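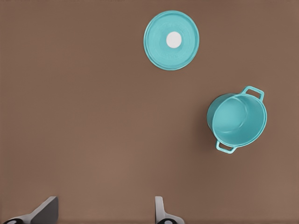 Page last changed: March, evening

Lids first, then pots! I spent way too long trying to teach my gripper to pick up a pot, and Kusum Agarwal at the shared shop finally told me to leave the pot alone and go for the little knob on the lid. So in the simulator I keep a turquoise pot and its lid well apart on a plain brown top, and the two fingers start wide open at the near side.

A few things I wish I'd written down sooner:

Aim for the knob. The white one shows up nicely against the blue, and a small target makes you get your centering right (mine was off by 2 mm for weeks, grr).

Come straight down, then close. If you slide in from the side you'll shove the lid across your counter, simulated or real.

Run it slow. I set the arm to 20 percent speed until I trust a new path, then go up to 70 and no higher. Jyoti runs hers flat out and good luck to her!

Keep the tabletop one dull color while you're tuning. My wood grain version confused the camera code no end.

For the handles, turn the wrist so one finger can go through the loop. I'm still fiddling with that part, and Cameron Brunton has lent me his longer fingertips to try next.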